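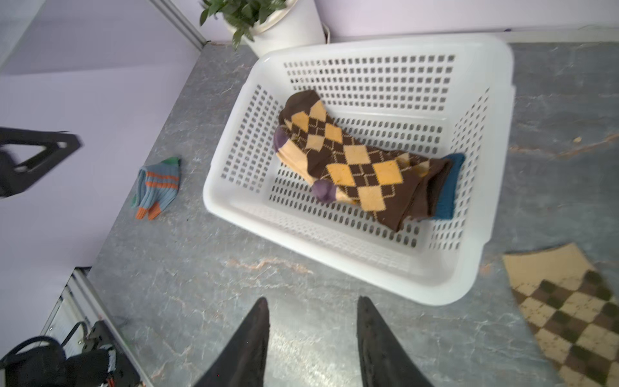 Sock Amnesty, Round Two

By Milan Groen

The Workthorpe building newsletter has been promising an end to lost socks since last June, and I have been asked to report on how that's going. I'll try to be fair.

The idea, for those who moved in after the first round, is that any sock found alone in the laundry room goes out on the counter, and its owner comes by to claim it. Pairs that turn up together go in the white basket. Singles stay on the counter beside it. After 29 days, whatever is left gets donated or cut up for rags, depending on who you ask.

I have my doubts. The first round was announced as a big success, and the notice on the door said 40 socks had been "reunited." Reunited with what? I asked Styliani Tsakiris, who wrote the notice, and she said it meant they were no longer on the counter. By that standard my umbrella was reunited last fall.

Then there is the matter of what people leave behind. I expected plain white athletic socks, the kind you buy in a bag and never miss. Instead we get argyle. Brown argyle with mustard diamonds and purple heels, bundled together in the basket like somebody meant to come back for it. Next to it, out on the counter, a light blue one with orange stripes and a green cuff. These are socks a person picked out. I find it hard to believe that a person who picks out a sock like that doesn't notice it's gone.

Styliani would like us all to use mesh bags. The Temero hardware store sells them, and she has offered to place a group order if 60 of us sign up. I tried a mesh bag for a month. The socks came out in a damp wad and needed a second turn in the dryer, at 225 cents a load if you want to count it that way, and I do. She says I overfilled it. Maybe so.

A cheaper suggestion: before you walk away, put your arm in the drum and feel along the back. Check inside the fitted sheet, too. That covers most of my own losses over the years.

The amnesty runs as before. If the striped one is yours, please come get it. Sign-up for the mesh bags is on the clipboard by the sink, and as of this writing it has two names on it, both in the same handwriting.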